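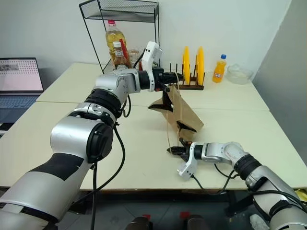

A paper bag is harder to write a rule for than a steel beam, Vikas Bhatia told the July meeting in Ferkstead, and he sounded like a man who had spent the morning trying. A beam stays the shape you left it. A grocery bag has opinions.

The meeting was called to finish off the Ferkstead code of practice for two-armed robots that work with household goods. The draft runs to 61 pages, of which the part on paper bags is now longer than the part on emergency stops. It also took up most of the afternoon. Emergency stops were approved before the coffee arrived.

At issue is clause 9, known to everyone in the room as "the handover." It says that when one gripper passes an object to the other, the first must keep hold until the second has a confirmed grip. This sounds like something you would tell a child carrying eggs, and for rigid objects the clause went through with little fuss. Bags are another matter. Close two fingers on a paper handle and the force reading may barely move. The robot may have the handle, or it may have a fold of the side panel, or it may have nothing and be feeling confident.

The draft's answer is a pause. Both grippers stay where they are while the cameras check that the handle is between the fingers, and only then does the first one open. The delegation from Prurby, which builds kitchen test benches, wanted the pause timed. Stostomau, which sells arms and would like them to look fast, wanted it called "a moment." The text now says "a pause sufficient for confirmation," a phrase that offends both of them equally and was adopted.

Load limits went more smoothly. A paper bag lifted by one handle in a test may hold no more than 700 grams, and the bag's base may not travel higher than 200 millimeters above the table unless both handles are held. Delali Asamoah asked what happens if the bag is already torn. The chair ruled that a torn bag is a different bag. This will be explained in an annex.

There was also the question of what else may be on the table. An earlier version of the code asked for a bare work surface, and the test benches ignored it cheerfully, on the grounds that kitchens have things in them. The new wording gives up. Bottles, dish racks and plates may stay within reach of the arms provided they are listed in the test record and the operator has checked the path of each arm, including whatever cables hang from it. Loose cable gets a paragraph of its own, and the paragraph uses the word "loop" so often that one reviewer suggested setting it to music.
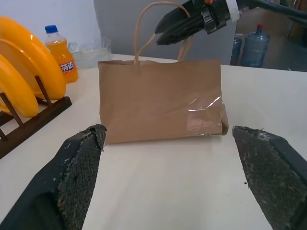
Dzifa Sarpong wanted to know why the code had so much to say about the bag and so little about the fingers. Worn pads change the grip, she argued, and a test passed on fresh pads says very little about a gripper whose surface has gone scuffed and fuzzy at the tip. Her proposal was simple: look at the pads before each session, write down what you see, and clean off any debris. Anyone who has shared a workbench will know which of those three gets done.

The proposal passed after a short argument over the word "fuzzy," which became "frayed." There is no wear limit yet. Stostomau offered to supply one and was thanked for its interest.

Tape got a mention too. The draft permits a patched bag in practice runs but bars it from scored trials, as a strip of clear tape stiffens the paper and can throw glare back at the camera. Gangadharan Marar, who had brought his own bag to demonstrate, was told that it would not qualify. He ate his lunch out of it.

The public comment round that preceded the meeting drew 2696 remarks, an impressive number for a document with a table on handle thickness. A large share concerned a misplaced comma in clause 4, which made it possible to read that operators, and not bags, should be set down gently on a flat surface. The comma has been moved. Several commenters asked that the other reading be kept.

One group at Osei has been working to the draft since spring and reports that the pause makes sessions longer and the paperwork much longer. Mariama Dankwa put the group's view in a written note read aloud near the end. They would keep the pause, she wrote, and drop the form that asks the operator to describe each one.

The form stays, though the box for it is smaller.

A revised text goes out to members once the annex on torn bags is ready. Plastic bags, string bags and anything with a zipper have been put off to the next edition. A request from the floor to cover the robot folding the bag afterward and putting it in the drawer with the other bags was noted in the minutes without discussion.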